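Travel notes > Factories and workshops > Nalum

A morning in the board workshop at Nalum

I have wanted for a long time to see how a chopping board is made. At home we have one which my grandmother used, and it is still flat, while the two boards I bought myself are bent like roof tiles. So when I was in Nalum in February and read at the guest house that the Mridha workshop opens its doors to visitors, I put my name on the list the same evening.

The workshop is at the end of the bus line, behind the old dairy. You must be there at 9 in the morning, and please take warm socks, the floor is concrete and the big doors stay open for the lorries. We were 16 visitors in my group, mostly couples and one family with two teenagers. The tour is free but you pay for the tea.

We began in the yard, where the planks are drying under a long roof. Between the planks are thin sticks, so that the air can go through. Our guide explained that the maple stays outside for a year and after that goes into a heated room for 3 weeks. She let us lift one plank before the drying room and one after, and the difference in weight was bigger than I expected. I asked how they know when it is ready. They have a small meter with two needles, but she said the older workers knock on the wood first and use the meter afterwards.

Inside it is very loud. We got ear protection, and because of this I missed some of the explanations at the saws. What I understood is that a wide plank is first cut into narrow strips, and then the strips are turned and mixed before they are glued edge to edge. A single wide piece will bend when it gets wet, but the strips pull against each other and the board stays more or less flat. Now I know what is wrong with my two boards at home.

The sorting table was for me the best part. A man was laying strips next to each other and changing them again and again, a light one, a darker one, a light one. There is no plan for this, he does it by eye. The shop in the capital prefers boards of one even colour and the local people like the stripes. I am with the local people.
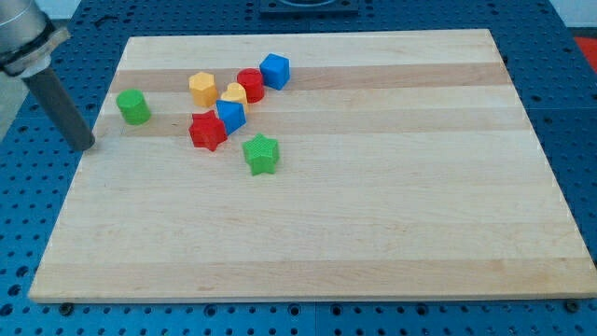
Maple board, glued from strips of lighter and darker wood.

After the sorting comes the glue, and after the glue the boards stand in iron clamps until the next day. Nothing happens there which a visitor can watch, so we went on to the sanding room. The dust is pulled away by big pipes in the ceiling, and still my black coat was beige when I came out. In the last room the boards get oil, two times, with a cloth. It smells a little of nuts. The workshop makes 1000 boards in a good month, and before the winter holidays they also work in the evening.

There was tea with caraway biscuits in the canteen, and a table with second-choice boards at half price. I took a small one with a knot in the corner. The care instructions come on a paper in three languages: wash by hand, dry it standing, oil it when it looks grey. I must admit that I never oiled a board in my life.

Two things I liked less. The tour takes two hours and there is no place to sit until the tea, which was difficult for an older couple in our group. And the way back is badly organised – the bus to Flarnov leaves ten minutes before the tour ends, and the next one comes only after lunch. I walked back along the river to pass the time, and the path is nice but muddy, so take proper shoes.

If you stay longer in the area, the paper mill at Ikow can also be visited, but you have to write to them in advance. I did not do it and stood before a closed gate.

Recent in Travel notes
Flarnov: the covered market and where to eat soup
Ikow by slow train
Three guest houses near the river in Nalum
What to pack for a cold February
The salt museum, second visit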